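4.2 Changes to task allocation at the sorting bench

The Remeo trial began in June at the Marulanda site, where staff had previously sorted returned drink containers by hand across two shifts. Of the 266 shifts observed, 67 were worked with the two-arm bench in operation. Staff were asked to keep a short written log of each interruption and of who dealt with it. 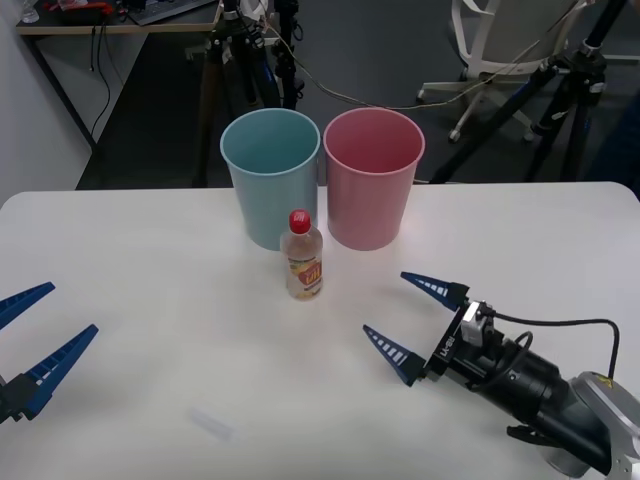
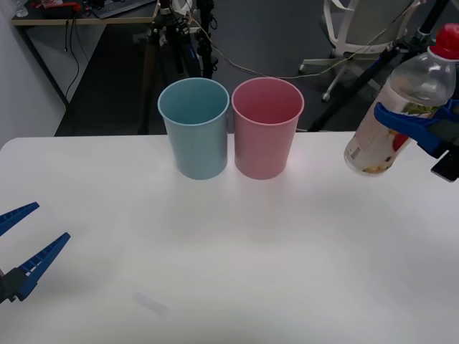
Figure 3. Bench work with a capped bottle and two open containers, one blue and one pink.

Interview responses centred on responsibility and much less on speed. Eleven of the 13 operators said that their day now involved more watching and less lifting, and several found the watching more tiring. Under the earlier arrangement, a worker who picked up a bottle also decided where it went. With a bottle held between blue gripper fingers, as in the second image of Figure 3, that decision has already been made elsewhere - usually by a colleague on the planning desk. Operators reported that they were still expected to answer for errors, although the written procedures did not say so. The employer, Juser, revised its job descriptions during the trial to recognize this supervisory work, but pay grades were left unchanged. The effect of that choice on staff retention is considered in Section 5.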